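Stop Buying Grippers by Payload

By Eetu Räsänen
Monday, March 25, 2019

The Mesari hand-held gripper kit is sold on three numbers, and two of them are the wrong ones. The data sheet opens with payload, follows with maximum opening, and puts grip force resolution on the second page in smaller type. Buyers read it in that order. I did too, before we had a kit on the bench at Drernis for a month, and I now think the order should be reversed.

The kit itself is simple. Two hand-held units, a charging dock, a calibration plate, and a license for the recording software. The operator holds the unit, does the task by hand, and the jaw width and motion are logged for later use in training an arm. The version we reviewed costs 595 dollars per unit without the license. Fando sells a comparable unit at 586 dollars, and most of the purchasing discussion I have sat through has been about that difference, which is too small to decide anything.

What decides it is the object set. Vendors demonstrate on blocks, cans and machined parts. These are rigid, they have parallel faces, and they will accept any closing force between firm and excessive. A unit that does well on them has shown that its linkage closes. Customers then take it to a kitchen, a packing table or a stockroom, where a large share of what has to be moved is thin, light and easily crushed. Paper cups deform before the operator feels resistance through the handle. Baking cups slide away from the first pad that touches them. Plastic bags have no stable shape to plan around.

Payload has no bearing on any of this. A paper baking cup weighs close to nothing. The difficulty is in closing two pads around it at the same moment and stopping in time, and the relevant specifications are pad alignment, linkage backlash and force resolution. Mesari publishes the last of these. Backlash is left out, and so is pad alignment, although both are measured at the factory. I know they are measured because Eglė Raudsepp at Mesari sent me the sheet for our two units when I asked for it. The values were good. There is no reason to keep them out of the brochure.

Tsz-kin Cheng, who ran our trials, disagrees with me on one point, and his argument should be stated. He holds that an operator compensates for backlash without noticing, and that what matters is how quickly a new person becomes consistent. His trials had 50 attempts per operator per object, and the spread between operators was wider than the spread between units. I accept the result. I do not accept that it excuses the data sheet. Compensation by the operator ends up in the log as motion the arm will later copy, and the arm has a different backlash of its own.

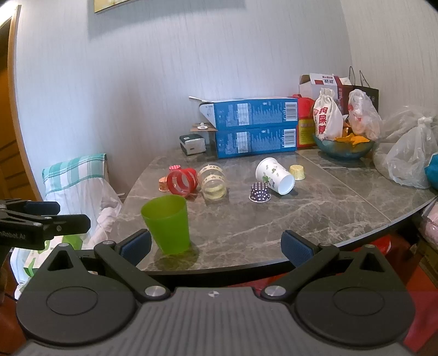

A fair test would therefore be run on a mixed table, with upright and overturned cups, paper cups beside plastic ones, and enough packaging nearby that the approach has to be chosen with care. It would report failed grasps by object type and would include crushed items as failures even when they were lifted. It would also state how far the pads can open before the linkage arms begin to strike neighboring objects. Our operators lost more attempts to that than to dropped items.

Tarmo Rozīte has asked whether Drernis should buy the Mesari kit. My answer is yes, for two units, with the alignment sheet written into the order as a delivery condition. If Fando will supply the same sheet, the decision should be reopened. Payload can be left off the comparison form.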